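# Squaring up fabric on a gridded mat

Most wonky patchwork starts at the cutting stage. If the first edge is out by a few millimetres, every strip cut from it will be out as well, and no amount of careful sewing puts that right. 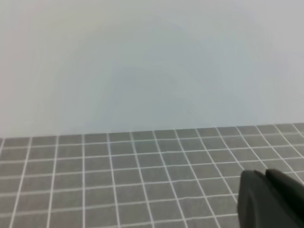
The method below is for cotton quilting fabric, cut with a rotary cutter and a long acrylic ruler. It works for linen too, though linen shifts more and needs a firmer hand on the ruler.

## What you need

- A gridded cutting mat
- A rotary cutter with a fresh blade, 45 mm for most jobs
- A clear ruler, at least as long as your folded fabric is wide
- An iron and a plain press cloth
- A few flat-headed pins

Put the mat on a hard table at hip height. A table that is too low makes you lean over, and the ruler tends to creep as your weight moves. Keep the mat out of direct sun and away from the iron. A warped mat can't be flattened properly and the cuts will wander.

## Check the mat against the ruler

Do this once when you buy a new mat or a new ruler. Lay the ruler along one printed line and see whether the markings agree over the full length. They often don't. I have an old Wostum mat that loses nearly 2 mm between one side and the other, and a Nateck ruler that agrees with nothing else I own.

If they differ, take your measurements from the ruler and use the mat only for keeping things straight. Don't swap between the two halfway through a project.

## Straighten the first edge

1. Press the fabric flat, with steam if it has been folded on the bolt.
2. Fold it selvedge to selvedge. Hold it up by the selvedges and slide one side along until the fold hangs without ripples. The cut ends may not match. Leave them.
3. Lay it on the mat with the fold nearest you, on a horizontal grid line.
4. Set the ruler across the fabric so that one of its short markings sits exactly on the fold. The long edge should be just inside the raw end of the cloth.
5. Spread your fingers on the ruler, well back from the edge, and press down.
6. Roll the cutter away from you in one go. On a long cut, stop halfway, keep the blade in place and walk your hand up the ruler.
7. Close the blade before you put it down.

## Cut the strips

Turn the fabric round so the clean edge is on your left (on your right if you are left-handed). Measure in from that edge with the ruler and cut.

Open out the first strip and look at the middle. If there is a slight V at the fold, the fold wasn't square to the ruler. Refold, trim the edge again and carry on. I check every fourth strip.

For squares, trim the selvedge off each strip first, then turn it sideways and cut across. Two strips can be stacked if the blade is sharp. With four, the bottom layer usually comes out a different size from the top.

## Looking after the mat

Lint gets pushed into the cuts and makes the blade skip. A white eraser lifts most of it. Wash the mat now and then in cool water with a drop of washing-up liquid, and dry it flat.

Move your work around so you aren't always cutting along the same line. My last Trutavow mat had a groove up the middle while the corners were like new.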